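March, 4:20 pm, bench notes (wrist cam policy, small parts into basket)

OK so the thing Thilini suggested on the call finally got tried, and I'm kind of annoyed at how well it did. Instead of training on whole demos, we cut every demo down to the last bit before the fingers close and weighted those frames up. Same network, same 402 demos, same seed. The old weighting still runs in the Wakov branch if anyone wants to compare (please don't delete it, Selvaraj, I know you want to!).

My worry was the black basket. Black fingers, black weave, and when the wrist comes in low the basket takes up half of what the policy gets to look at. The old checkpoint would drift left toward it, like it had decided the rim was the thing to grab. 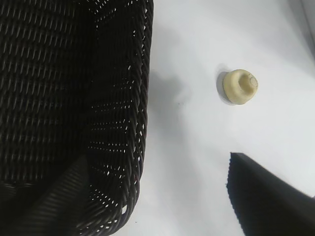 With the new weighting the drift is mostly gone. I ran 20 approaches on the cream part and it went left on 2 of them, both with the lamp turned down. Before, I'd stopped keeping score because I was hitting the stop button so often. I also masked out the basket side in replay to see what the network cared about, and the predicted motion hardly changed, so I think it really is going by the part and its shadow now. The shadow bit bothers me! If we move the light we may be right back where we started.

Things I still want to do: three light positions, with the basket swapped to the other side for each. Thilini wants the crop length swept too, and she's right, I just picked a number I liked and went with it.

Checkpoint is in the Tistton folder, named "lastbit_b". Don't use "lastbit_a", the gripper channel is flipped in that one and it opens when it should close.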